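Grarnomix brown leather belt, silver-tone buckle
Ref 313 / belts and shorts accessories

In stock. Ships from Anside, allow 2 working days, bit longer for the islands.

Back by request. Plain brown leather, rectangular metal buckle, no logo on the front. Goes with denim mainly, that's what most of you buy it for. Also fine with chinos, cords, anything with loops wide enough. Check your loops first please!! Strap is 35 mm and won't go through the skinny ones you get on some dress trousers.

Sizing. Go by where you wear it, not by your jeans label. Label sizes are all over the place. Take a belt you already own, measure from the buckle end to the hole you use most, order that. Between sizes, go up. The tail is long on this one, and some people like that and some don't. If you don't, any cobbler will trim it, or send it back to us and Gudrun does it for nothing (you pay postage one way).

Holes: seven, evenly spaced. Extra holes can be punched before it ships, put it in the order notes.

Shown with faded blue denim, sold seperately. 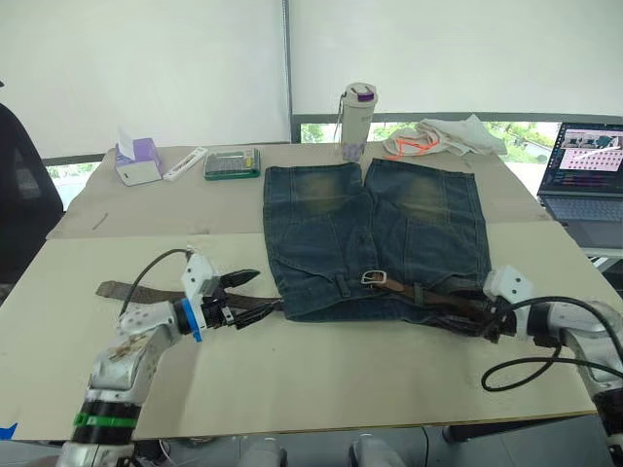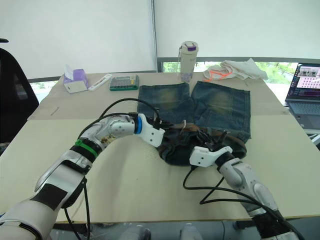
Care. Wipe with a damp cloth, dry flat, away from radiators. Leather balm twice a year if you remember. Take it OUT of the loops before anything goes in the wash. We get a couple back every summer that have been through at forty degrees and there's nothing to be done with them.

New leather can rub off a bit of colour on pale fabric the first few wears. Dark or mid blue denim is fine. White jeans, wait a week or two.

Buckle comes off with two snaps, so you can swap it for any of the Irnulness buckles (ref 304, brass or black). Nickel in the standard buckle, so if you react to that go for the brass.

Returns within 30 days, unworn, tag on. Trimmed or punched belts can't come back, sorry, unless there's a fault with it.

Trade orders: shops and uniform buyers email Stella Waweru, minimum is 20 pieces, mixed sizes ok. Price list on request. The last batch was 3000 and we're well into it, next one due December, so say early if you want a lot of the long sizes.

Gift box extra. Tick the box at checkout, the note field takes 2 lines and cuts off anything after taht.

Page updated March 21, 2021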